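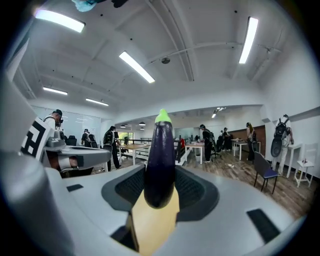 Filed under: Kitchen Garden > Eggplant & Peppers

**Salting eggplant, still worth it?**

tapia_road
Making my mom's baked eggplant for 5 people. Her recipe says salt the slices, wait an hour, rinse, squeeze. I don't have an hour. Does anyone still do this? Oven goes to 290 if that matters (celsius, old oven, came with the apartment)

K. Younis
Skip it. Newer kinds aren't bitter. Haven't salted in years, no complaints

wadthorpe_gal
Disagree!! It's not only bitterness. Unsalted slices drink oil like crazy. Try both in a pan and look at the bottle after

K. Younis
She's baking it tho. Brush the oil on, done

tapia_road
he* but yes baking

Adel Ezzat
Depends on age. Small firm one, no. Big seedy one that sat in the fridge since forever, salt it. I grow Bornia and pick early, never bitter. Left some on too long last August and they were awful, salt didnt save them either

wadthorpe_gal
30 min is plenty btw. Thick slices, 2 cm. And don't go 290, you'll get black edges and raw middles. I do 200

K. Younis
220 or it steams. 200 is how you get mush

wadthorpe_gal
mine isn't mush, thanks. Crowded tray is how you get mush

tapia_road
ok splitting it, half salted half not, 200 on two trays. Will report

tapia_road
Back. Salted ones held together better, taste pretty much the same. My sister liked teh unsalted. Forgot to rinse a few and those were way too salty

Adel Ezzat
pat dry next time, I dont rinse at all

14 replies · 3 shares

Comments

prondau_pete: microwave the slices 5 min between paper towels, same thing, way faster

Lorna: Does this work for zucchini?

prondau_pete: sort of. less time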